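4 评论中的组装与送货体验

4.1 材料的来源

本节讨论购买者在评论里怎样谈论餐边柜的送货和组装。前面一节已经处理了商品说明的文字,现在我们把注意力转到购买者自己写的文字。材料取自网上家具商店Jerora的餐边柜页面。我们一共收集了2,539条评论,去掉重复的、只有星级没有文字的和明显写错商品的评论以后,保留下来几乎2,000条。对于字数少于30字的评论,我们没有删除,但是在分析句子结构的时候不使用它们,因为在这样短的评论里很难看到原因和结果的关系。

Jerora的页面上同时出售两种餐边柜。一种在工厂里已经装好,送到家就可以使用;另一种以板件的形式装在扁平的纸箱里,需要购买者自己组装。为了方便,下文把前者称为"整装柜",把后者称为"板件柜"。整装柜主要来自Pavlović系列,板件柜主要来自Prisik系列。这两个系列的外形比较接近,都有抽屉和双开门,价格的差别也不很大,所以适合放在一起比较。

需要说明的是,有些评论是由商店邀请购买者写的,页面上会标出"受邀评论"的字样。这些评论的语气一般比较客气,而且常常在收货后很短的时间内写成。我们保留了它们,同时在编码表里作了记号。

4.2 编码的方法

编码工作从阅读开始。我们先随机取出200条评论,由两位编码者分别阅读,各自写下评论里出现的话题,然后讨论并合并成一张共同的编码表。表中的主要类别有:纸箱的状态、送货人员的做法、说明书、五金件、安装时间、板件的损坏、柜体的稳定、颜色与照片的差别,以及与客服的联系。一条评论可以同时属于几个类别。

在讨论中,两位编码者意见不同最多的地方是"结实"这个词。购买者有时用它说柜体的重量,有时用它说摇动时的感觉,有时又用它表示对整件商品的一般满意。我们最后决定,只有当评论里同时提到了摇动、承重或者连接的地方时,才把"结实"归入"柜体的稳定",其他的情况归入"一般评价"。这个决定使"柜体的稳定"这一类变小了,但是我们认为它更可靠。

另一个困难是评论的时间。有些购买者在几个月以后回到页面补充了内容,例如说门的铰链松了,或者抽屉开始不容易关上。补充的部分与原来的部分常常有不同的语气。我们把它们作为同一条评论的两个段落来处理,分别编码。这样做的结果是,同一位购买者可以先写满意,后写不满意,两种意见都会被记录下来。

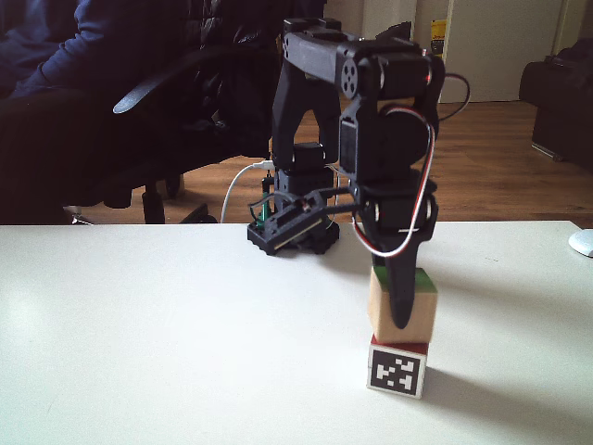 Ustari家居文本研究组
2020年9月14日

图3 白色桌面上的黑色桌面机械臂和两块叠放的玩具积木

4.3 整装柜的评论

在整装柜的评论里,购买者最经常谈到的是"不用自己装"。这句话往往出现在评论的开头,并且后面跟着一种松了一口气的语气。一些购买者写到,他们以前买过需要组装的家具,花了整个晚上,最后还多出几颗螺丝,所以这一次愿意多付一点钱。也有人提到自己年纪大了,或者一个人居住,没有人可以帮忙扶住板件。

不过,整装带来的困难在送货的阶段出现。整装柜比较重,纸箱也很大。住在没有电梯的楼里的购买者,对送货人员是否愿意搬上楼非常在意。评论里有两种几乎相反的叙述:有的感谢送货人员把柜子一直搬到餐厅,并且带走了纸箱;有的则抱怨柜子被留在楼下大门口,需要再请邻居帮忙。我们注意到,后一种评论的星级不高,可是文字里对柜子本身的评价却经常是好的。也就是说,购买者把送货的不愉快算进了商品的分数。

还有一个小的细节。整装柜的门在运输中容易发生轻微的移动,收货时两扇门可能高低不一样。铰链上有可以调节的螺丝,用普通的螺丝刀转动一下就能改正。知道这一点的购买者把它当作小事,一句话就写过去了;不知道的购买者则认为柜子"做歪了",有的人要求退货。Pavlović系列的说明纸上其实有调节铰链的图,但是它印在纸的背面,而整装柜的购买者一般不会去看说明纸,他们觉得没有东西需要装。

4.4 板件柜的评论

板件柜的评论一般更长。购买者喜欢按照时间的顺序来写:什么时候收到,怎样打开纸箱,怎样清点零件,在哪一步遇到问题,最后怎样解决。这类评论读起来像一个小故事。对以后的购买者来说,它们也确实有实用的价值,因为里面经常有建议,例如先把所有背板插好再拧紧螺丝,或者在地毯上组装以免刮伤漆面。

关于说明书,评论的意见比较集中。Prisik系列的说明书只有图,没有文字。一部分购买者认为图很清楚,另一部分则说左右两块侧板在图上看起来完全一样,装好以后才发现孔的位置是反的。从评论的叙述来看,问题最多的步骤是抽屉滑轨的安装。滑轨有左右之分,标记很小,刻在金属上。装反的人需要拆下来重新装,而板上的螺丝孔被使用过一次以后,就没有第一次那样紧。

五金件的缺少也是一个常见的话题。值得注意的是,缺少零件本身并不一定带来低的评价。如果客服很快寄出了补件,购买者常常在评论里特别表扬客服,甚至比没有缺件的人给出更热情的文字。相反,如果等待的时间很长,柜子半装半拆地放在餐厅里,占了家人吃饭的地方,那么不满就会很强烈。这一点与我们在研究开始时的想法不同。我们原来以为,缺件的评论会全部集中在低分的部分。

在安装时间方面,购买者的说法差别很大,而且很难互相比较。有的人从打开纸箱算起,有的人从拧第一颗螺丝算起;有的人独自完成,有的人有家人帮助。所以我们没有计算平均的时间,只记录购买者自己觉得长还是短。觉得长的人也不都是不高兴的。有几位购买者写到,他们和孩子一起组装,用了一个下午,并且把这件事当作愉快的回忆来叙述。

4.5 颜色与照片

颜色的话题在两种柜子的评论里都出现,但是表达的方式有一点不同。两个系列都有一种名叫"旧白"的颜色。在商店的照片里,旧白看起来接近纯白;许多购买者收到以后,觉得它偏黄或者偏米色。整装柜的购买者多数接受了这个差别,有人说这样反而显得温暖,与木地板容易配合。板件柜的购买者则更多地表示后悔,可是退货需要把已经装好的柜子重新拆开,所以他们最后还是留下了。

我们认为,这里有一个对商店有用的提示。颜色的不满如果在组装之前被发现,退货相对容易;如果在组装之后被发现,它就变成一条长期留在页面上的低分评论。Jerora从二月开始给部分商品提供小块的色样,购买者可以先申请色样再决定。提到色样的评论在我们的材料里还很少,不能得出可靠的结论,但是这些评论都没有抱怨颜色。

4.6 小的讨论

从上面的分析可以看到,星级与文字之间的关系比较松。一颗星可以表示柜子坏了,也可以表示送货的人态度不好,还可以表示购买者自己看错了尺寸。如果商店只看平均分,就不能知道应该改进哪一个部分。对于整装柜,比较容易改进的地方是把调节铰链的图放在打开纸箱就能看到的位置。对于板件柜,在左右侧板和滑轨上贴明显的标签,费用应该很低。

本节的分析有它的限制。材料只来自一家商店,而且写评论的人不能代表全部的购买者。非常满意和非常不满意的人更愿意写,感觉一般的人往往不写。另外,我们对评论中的讽刺没有专门的处理办法。有的购买者写"说明书真是太详细了",要看后面的句子才能知道他的意思,如果后面没有句子,编码者只能按照字面来理解。在下一节里,我们将用同样的编码表来看餐椅的评论,并检查这些类别是否仍然适用。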